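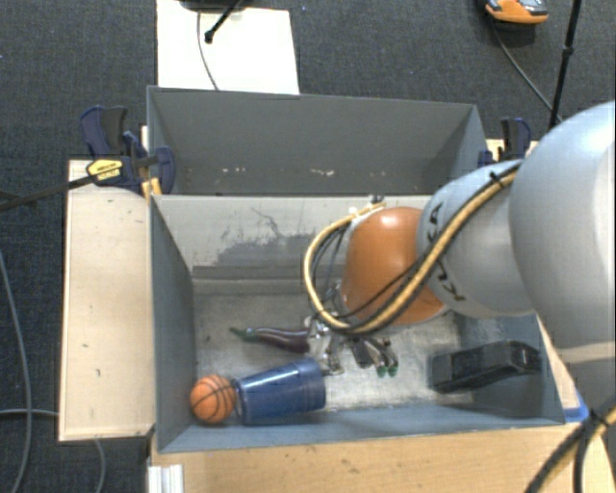 The KUKA arm over the front bin, Rieger open day, June 22, 2024

Henrik Lindemann gave us 20 minutes on safe cell practice, most of it slides. I spent the time looking at the bins, which are held with bar clamps. Fine for a trial, but where is the written check on them? Ourania Spanos said the risk assessment gets reviewed in August - I asked to see the current one and was given a brochure. The speed limit near people was quoted as 600 mm per second. I saw no record of who measured it, or when.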